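# Visit to the Kernstead workshop, 2026-03-10

Kernstead is a shared workshop on the second floor of the old Bitmont building. Members pay by the month and get a bench, a locker and use of the big tools. I went to see the sorting cell that Kathleen Mac an tSaoi has been building there since August.

The stairs are steep and the bell doesn't work, so call ahead. Kathleen let me in and we went straight to the back room.

Her cell is a used KUKA arm with two sheet-metal bins in front of it. The arm takes things out of one bin and puts them in the other, then goes back the other way. She bought it at the Cullinane auction for $3,280, and the crate and trucking were another $453. The control software is her own and goes by the name Stakach.

The bins are held with a bar clamp. She had them bolted at first, but she kept wanting to shift them an inch or two and got tired of the wrench. The cables took longer than the arm did -- three weekends to get them routed so nothing snagged when the wrist turned.

Her log stood at 1,631 picks when I got there. Things with a handle go well, she told me. Round things are harder, and anything lying up against a wall is the worst, so that is what she's working on now. The next job is a new set of fingers, thinner at the tip.

I stayed over 29 minutes past closing, which was fine with everyone. Parking is on the street. Visitors are welcome most evenings if a member is in -- bring closed shoes.
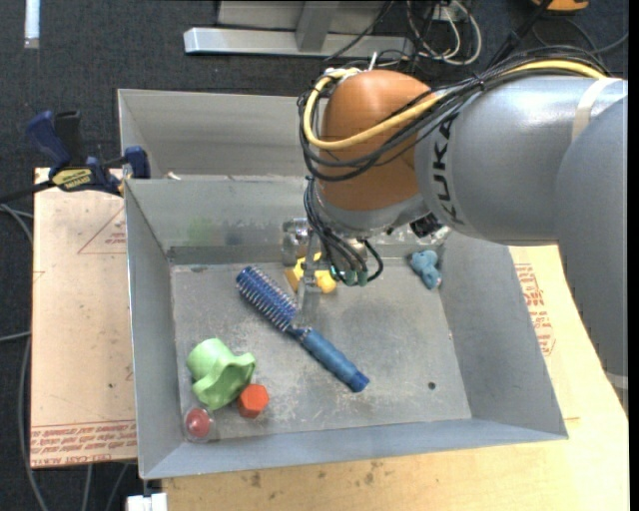
*The KUKA arm over the front bin, with a blue hairbrush and a few toys inside.*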